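Kitchen Rules for Robot Arms

Before an arm at Bamness goes near a real oven, it has to pass 321 trials in a simulated kitchen. The Mallgate lab's rulebook is short. The door must be fully open before the gripper enters. Fingers stay clear of the rack until the arm has slowed down. Any contact with the door counts as a fault, and 2 faults in a row end the session.

The latest revision adds 3 checks for glass doors. Staff log every fault by hand, including the ones the software misses.

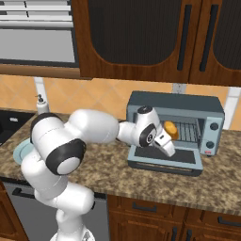 Simulated toaster oven task, with the door folded down.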